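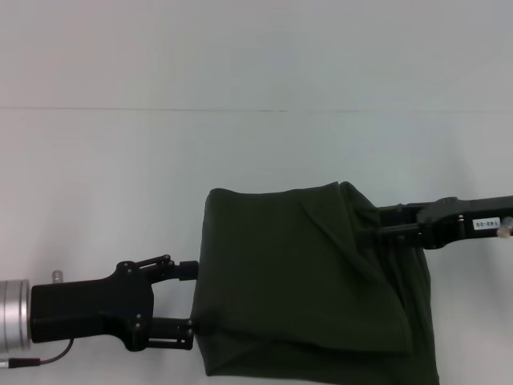 *White tabletop with a seam between two panels.*

## Leveling and closing a panel seam in a two-piece top

These steps cover a two-piece top on a steel frame, where the panels meet in a straight butt joint. They apply to painted or factory-finished panels with a matte surface. Gloss panels need a different filler and are covered in the Cheetham notes.

### Tools

- Straightedge, longer than the panel is deep
- Feeler gauges
- Hex keys for the frame bolts
- Low-tack masking tape
- Plastic spreader
- Color-matched seam filler
- Shim stock, assorted

### 1. Check the frame

Put a level on each crossbar before touching the panels. Correct any error at the feet. The Poston frame has threaded feet at the corners and one under the center bar; back the center foot off the floor, level the corners, then bring the center foot down until it just makes contact. If it carries load too early, the seam will crown.

### 2. Measure the step

Lay the straightedge across the seam at one end and slide the thinnest feeler gauge under it on the low side. Go up in size until the gauge drags. Repeat at the middle and the far end, and write each reading on tape next to the spot. On a 1680 mm seam, three readings are enough. Longer seams need five.

### 3. Shim the low panel

Loosen the panel bolts on the low side by one full turn. Slide shims between panel and frame at each bolt, matching the nearest reading. Retighten from the center outward. Measure again – the readings usually shift after the first pass, and a second pass is normal.

Do not shim only at the seam. The panel will rock on its back edge and the step will return under load.

### 4. Draw the joint together

Clean both edges with a dry brush. Fit the connector bolts underneath and tighten them in turn, a quarter turn each, until the gap is even along its length. Stop there. Overtightening chips the finish along the top edge.

### 5. Fill

Tape both sides of the seam, leaving the gap exposed. Press the filler in with the spreader held nearly upright, then make one light pass at a low angle. Pull the tape while the filler is still soft. Leave the top unloaded overnight.

A thin gray line may remain after curing. On matte white this is acceptable if a fingernail does not catch on it.

*Step 3 revised in December by Yiran Yao – shim order corrected.*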